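FOR IMMEDIATE RELEASE - April

**Prilwood toy and bedding exchange goes monthly, opens Friday at 9 a.m.**

PRILWOOD - The Prilwood Children's Exchange will move from twice a year to once a month, starting this Friday. Doors 9 a.m. to 6 p.m. Free to enter, free to take, no membership card, no proof of address. Bring something if you have something. If not, come anyway.

The exchange is run by Ulex, the family goods charity on Rotich Street, with storage and van time paid for by Braltura, the regional linen and laundry company. Both have signed on for 3 years.

**Why monthly**

Short version: demand. The fall exchange drew 1,000 visitors in one weekend and the line went past the bus stop and round the corner. People with strollers stood in the rain. Ulex heard about it, a lot, and the complaints were fair.

Twice a year also never matched how families live. A baby born in May doesn't need newborn sleepsacks in October. Kids grow out of a snowsuit in February and the suit then sits in a closet for eight months waiting for an exchange to come round, by which time there's a younger cousin or it's been tossed. Monthly dates mean smaller crowds, smaller drop-offs and things moving on while somebody can still use them.

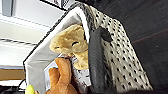 Ulex passed on 2,000 items last year. Soft toys were the biggest group by a wide margin, then crib and toddler bedding, then board books. Coats came fourth, which suprised everyone, and most of them went in the first hour.

The target for the first year of monthly dates is not set as a number of items. Ulex would like to cut the share of donations it has to turn away. Most rejects last year were for simple reasons: missing parts, damp smell, no care label, loose button eyes. A lot of this can be sorted at home before anyone loads the car. See "What we take" below.

**What changes on Friday**

- Drop-off and pick-up now the same day. Drop-off 9 a.m. to noon, side door. Pick-up all day, front door.
- Tickets at the front door for the first two hours only. After that, walk straight in.
- A quiet hour, 5 to 6 p.m. Music off, lights lower, fewer people let in at once. Asked for by parents at the fall exchange.
- Bedding moves to its own room. No more digging for a crib sheet under a pile of dinosaurs.
- Strollers can come inside. Ramp at the side door, ring the bell if it's shut.
- Limit of five soft toys per family in the morning. No limit after 2 p.m.

**What we take**

Soft toys, clean and whole, with the label still on. Wash at home if the label says it can be washed. Dry all the way through, please. A bear that's still damp in the middle will spoil the whole sack by Friday.

Crib sheets, toddler sheets, light blankets, sleepsacks, waterproof covers. Fold sets together and tie with string or a strip of cloth. No pins.

Board books and picture books, all pages in. Scribbles OK.

Coats, snowsuits, rain gear, up to size 10. Zippers must work.

Wooden puzzles, if every piece is there. Tape them shut in a bag.

**What we can't take**

Car seats. Crib bumpers. Used bottles and pacifiers. Anything with a button battery. Crib mattresses. Pillows, adult or child. Helmets. Toys with loose eyes, noses or beads, even if it is only a little loose. Please don't leave any of these at the side door overnight, the city charges Ulex for haul-away and that money comes out of the coat budget.

**Sorting before you come**

Families keep asking how to get a houseful of soft toys down to a bagful without tears, so Ulex has put together a one-page guide, free at the front desk. Main points:

Do it in two goes. First go, the grown-up pulls out anything broken, stained or unsafe. Second go, the child picks. Start with what stays. Most kids find it easier to choose ten to keep than ten to give up, and the leftovers pile sorts itself.

Keep a "not sure" bag. Close it, date it, put it up high. If nobody has asked for anything in it by the next exchange, bring it. With monthly dates that's only four or so weeks to wait, where it used to be half a year.

Don't sneak. Ulex has had more than one parent back at the desk within the hour asking for the rabbit. When we can find it we give it back. We can't always find it.
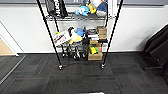

Storage is the other question that comes up every time, and the guide has half a page on it. Deep toy chests are where things go to get forgotten; the stuff at the bottom comes out flat and smelling of basement. Low, open storage works better for the toys in daily use. For the waiting pile, the one headed to the exchange, an open wire shelf does the job well. A black unit on little casters like the one shown can be rolled out when you sweep, and a plush slumped on the upper shelf, pale blue with white patches in this case, gets air from underneath as well as on top. Bags can stand next to the toys until drop-off day. Keep it away from radiators and don't stack heavy things up top if there's a climber in the house.

**The laundry side**

Braltura will wash and press all donated bedding from this month on, at its Prilwood plant, at no cost to Ulex. Until now bedding was washed in two home-size machines at the back of the building, and this was the bottleneck. Good sheets sat for weeks. In the fall a whole rack of them missed the exchange completely because they weren't dry.

Under the new setup bedding dropped off on exchange Friday goes to the plant that afternoon and comes back in time for the next one. So what you bring in April will be on the tables in May. Soft toys are not part of the wash agreement. They will still be checked by hand at Ulex, label, seams, eyes, and anything that doesn't pass goes to textile recycling.

Braltura is also lending one van and a driver on exchange days. Pick-up from home is available for people who can't get to Rotich Street, within city limits, by phone booking only. There are a small number of slots. Call early in the week.

**Helpers wanted**

Ulex needs 80 people on the list to cover a full year of Fridays, in shifts of three hours. Jobs: front door, side door, sorting tables, bedding room, book corner, clean-up. Training is twenty minutes and a cup of coffee. Teens 14 and up welcome with a signed form, and hours can be counted toward school service. Spanish speakers and ASL signers very much needed for the front door.

If you can only do one shift ever, do the last one, 3 to 6 p.m. It's always the thin one.

**For schools, daycares and shelters**

Group pick-up is by appointment on the morning after each exchange, 10 a.m. to noon. Send a list of ages and what is short, not names. Ulex will bag it up ahead of time. Please return the big blue sacks, we are down to very few of them.

Daycares wishing to donate in bulk should call first. Last time a full truck turned up at ten to six.

**Getting there**

Ulex, Rotich Street, Prilwood, the brick building next to the tire shop. Street parking is free after 10 a.m. The lot behind is for drop-off only, fifteen minutes, please don't leave the car there while you shop. Buses stop at the corner. Bike rack out front. Restroom and changing table inside, to the left of the front desk.

**Press**

Reporters and photographers are welcome from 8:30 a.m. on Friday, before doors open. Please ask parents before taking pictures of children, and no photos at all in the quiet hour. Ulex and Braltura staff will both be on hand until noon to take questions about the agreement, the wash process and the new dates. Copies of the sorting and storage guide available at the desk in English and Spanish.

If it snows the exchange still goes ahead. If the power is out it moves to the following Friday, and a note will be taped to the front door by 8 a.m.

- Ulex press desk, Prilwood

###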